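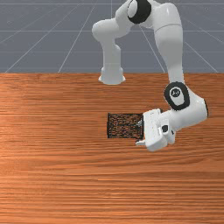 About Hutent

Hutent is a small Japanese language school for grown-ups, and we've been at it long enough that a few of our first students now send us their children (all of them adults too, we hasten to add!). Haruna Nomura and Miyuki Koyama started the school with a single evening class above a bakery on Imai Street, and people still tell us they remember the smell of the bread better than they remember the verbs.

We have two classrooms these days and 66 students in a typical term, from complete beginners to people who read novels on the train and just want someone to talk to about them. Classes are kept small. Haruna teaches the beginners, as she always has, and Miyuki takes conversation, which tends to wander into cooking, baseball and whatever happened on the bus that morning — we let it wander. Kenta Kamata joined us later to teach reading and writing, and he'll gladly lend you a brush if you'd like to try calligraphy after class.

New terms begin in January, May and September. If you aren't sure which level is yours, come by any evening before 6:30 and chat with Chiyo Hirose at the front desk. She'll put the kettle on, find you a chair and help you work it out.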